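4.3 Recording a set of examples

Read section 4.2 (leader arm calibration) before you start. The steps below assume that both arms are on the rail, powered, and listed as Ready in Treken Recorder.

A set is one task, one table layout and one operator. If any of these changes, close the set and open a new one. The sorting policy supplied with the Osberg kit was trained on 126 sets, and a new task will normally need fewer than that.

Preparing the table

1. Clear the tabletop of anything that is not part of the task.

2. Put the box on the left side with its lid fully open. The gripper must be able to come down beside the front wall without touching the lid.

3. Load the box with the items on the task card. They may overlap. Do not line them up.

4. Open the wrist view and move the gripper to the start pose with the fingers wide apart.
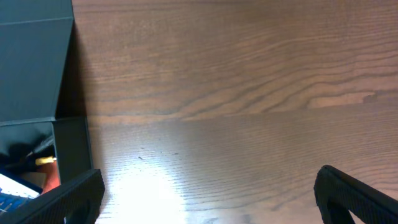
5. Check that the inside of the box can be made out in the wrist view. Dark interiors are acceptable as long as you can tell one item from the next. If you cannot, raise the exposure one step and look again.

6. Look for glare on bare table. A bright patch between the fingers does no harm while the items stay out of it. If an item will be set down there during the task, turn the lamp or choose another drop position.

Note: Do not change the exposure once the set is open. Recorder stores one value per set and applies it to every episode.

Recording

7. Select New set, enter the task name and your operator name, and press Open. Names are case sensitive – "Thibodeaux" and "thibodeaux" will be filed as two operators.

8. Bring both arms to the start pose and check the head view. Both grippers should be over the table, and the cables should have enough slack for the wrists to turn.

CAUTION: Keep hands and sleeves away from the elbow joints when the arms are live. The arms follow the leader immediately and do not slow down near an obstacle.

9. Press the left pedal to start the episode. Carry out the task at an even pace. If you fumble an item, pick it up again and carry on. Recoveries are useful to the policy and should be kept.

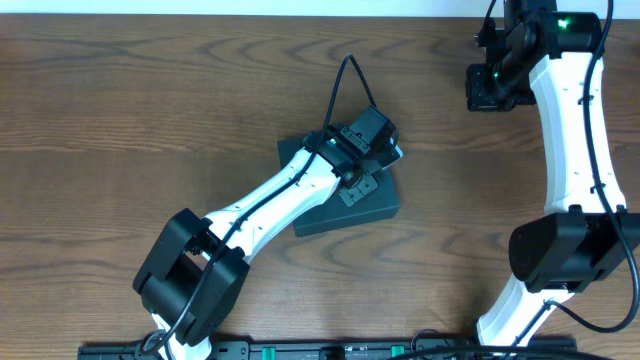
Figure 4-6. Head view, both arms over the table.

10. Press the left pedal again to end the episode, or the right pedal to discard it. Discard only if an arm faulted, a camera dropped out or somebody reached into the work area.

11. Reset the items by hand and vary their positions a little. Repeat from step 8.

An episode may hold up to 1585 steps. Recorder ends it at that point and marks it Overrun. Overrun episodes are left out of training unless you tick Include on the review page.

After the set

12. Press Close set and wait for the upload bar to finish before switching off the arms.

13. On the review page, play back at least 2 episodes in both views. If the wrist view lags behind the head view, see error 840 in section 9.

Sets recorded with Holtero firmware from before the November release have no gripper force channel. They can still be used, but not mixed with newer sets in one training run. Geert Van Damme's conversion script, in the tools folder, fills the missing channel with zeros – use it on a copy.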